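Ulley Reading Room, progress report no. 6
Wednesday, November 26, 2025
For: Setiawan Fund, small grants desk

Short one this time, sorry, we're in the thick of it. Full accounts come with the year-end report.

Where we are. The sorting started in July and is past the halfway mark. 514 books on the list, 228 done and logged. Done means checked, wiped, wrapped where it needs wrapping, and entered in Gratik under the right reading level. Not done means still in boxes in the back hall. The boxes are dry, we look at them every week.

Wrapping. Slower than the plan said. The first roll of clear plastic was too thin and split at the corners so we switched to the heavier Nudel one. Costs more per roll, fewer do-overs. Still inside the materials line, with 60 dollars left in it.

Tables. Sorting has moved to the beige table by the window, better light for reading spines and small print. Books, scissors and cards all stay on the one table now, which saves a lot of walking back and forth. The little wood shelf sits on the table too. Thin books were getting lost under the big flat folders so each now gets picked up and looked at on its own before it goes anywhere. Takes longer, but fewer mistakes in teh log.
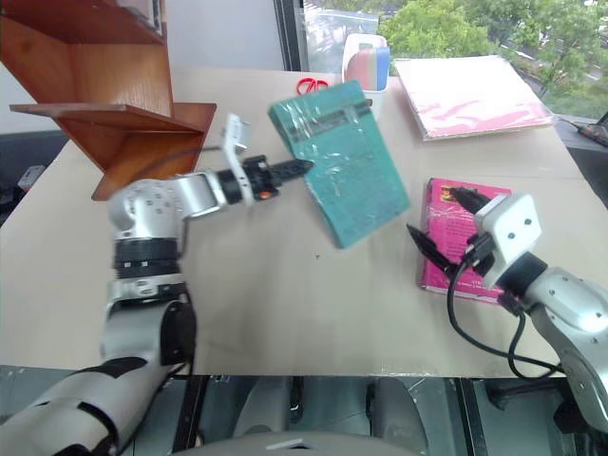

One of the parents wrote in after the last report to ask if the wrapped books could be left with the covers fully showing, no tape across the front, as the younger kids choose by color and picture long before they can read a title. Fair point. She also asked for the thin ones to be kept low down where small hands can get at them. We're doing the second already. The first depends on the book, some of the older covers need the tape to hold.

Cards. Pastel ones working fine. Color matches the level, same as in Gratik. Need more green, ordered.

Problems
Back hall door sticks. Reported, no date yet.
Gratik dropped one afternoon's entries, had to retype the lot.
Folders: no good home for the large ones. They don't fit the shelf upright and bend if stacked. Looking at a flat drawer, price to follow.

Next
Picture books first, then the folders, then whatever is left in the boxes. No change to the total asked for. We would like to move what's left in materials over to storage if the fund agrees, please let us know either way before we order the drawer.

Ulley Reading Room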